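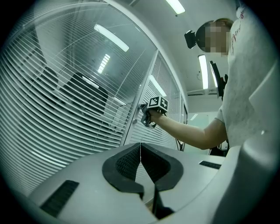 White t-shirt with red lettering, indoors.

Gromine Open Answers
A data card for the survey comments set, last updated 28/11/2022

Hello, and thanks for stopping by! Gromine Open Answers is a set of free-text comments that customers left at the end of short feedback surveys. We put it together because we wanted something to try our own comment sorting on (the part of Gromine that guesses whether a remark is about price, delivery or the help desk), and after a while it seemed a shame to keep it to ourselves.

What you get

There are 967 comments in all, one per row, in a plain CSV file. Of those, 482 came through the Balach web form and the rest came in by email reply. Each row has the comment, the score the customer picked from 0 to 10, the topic label and the channel. Scores are left blank where the customer skipped that question, so please don't read a blank as a zero. We did that ourselves in the first version, and the averages looked dreadful!

How the labels were made

Two of us read every comment and picked one topic from a list of 27. We disagreed on 317 of them, mostly where somebody grumbled about two things in one breath, and Hilkka Lahtinen made the final call on those. Her notes are in the file called decisions.txt, and they are well worth a read if you plan to label more.

Names, phone numbers and order numbers were swapped for the word REMOVED. If you spot one we missed, please write to us before you post it anywhere public.

Known problems

The Wokurska export turned some apostrophes into question marks. We fixed the ones we found in July, but a few are surely still hiding. The topic "other" is also far too big, and we'd love a hand splitting it up.

Using it

Load comments.csv as UTF-8 with a header row. If you use Greco for your reports, the import template in the extras folder saves a bit of clicking. You're welcome to use the set for teaching, research or your own tools, as long as you mention where it came from.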